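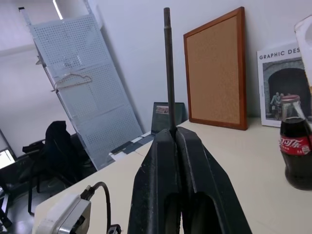

Trinidad Fajardo grins when I ask what she shows people first at the Pruvis open day in Cabanatuan. "The grip!" she says. Her two-fingered gripper holds a thin metal rod straight up, with a bottle of Coke standing on the same desk. "Kids always ask if it can pour," she laughs. "I tell them to come back in September."

I stayed until noon (I'd planned on an hour) and still had questions. "Good," said Fajardo. "So do I, and I work here."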